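Swap shelf news from Birnlow

Well, what a lovely August it has been for the seed and jam jar swap – 347 jars handed in, and the Emthorpe lot still to come! Please do rinse them and soak off the labels first.

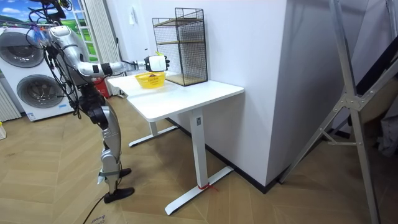 The yellow basket at the white desk.

Lids are welcome too, though only if they fit. We're short of the small ones for chutney, so have a rummage under the sink.
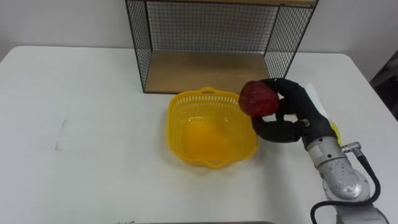
Clifford Perron would like it known that the 300 gram jars are no use for marrows, and could people please save him the 400s.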